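Jobs > Part-time > Cumden

We use cookies to keep this site running. By using it you accept them.

Sorting help wanted at our parts bench

Hi, I'm Sulastri, and I look after the small parts bench at Lumbantobing in Cumden. I've got more plastic nuts and bits than I can keep up with, so I'm looking for 2 people to come and sort with me through June!

You'd be sitting at a table, picking through mixed parts and putting like with like. We have 1225 pieces in the first lot, and I'd love to get through 500 in the first week. Four hours a day, mornings or afternoons — you pick, as long as you stick with it. Training is paid, and there's coffee.

You don't need experience. Good eyes help, and so does not minding the radio (Hafiz Govindasamy chooses the station, take it up with him).
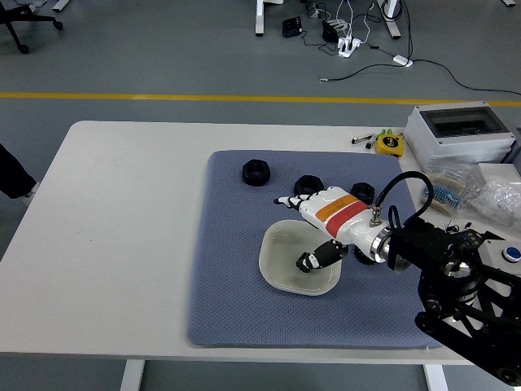 Black hexagonal nuts and the small white bowl, on the bench mat.

To apply, write a few lines about yourself to Jingyi Cao at the front office and say which half of the day suits you. No résumé needed. Please get it to her by 8 March 2021.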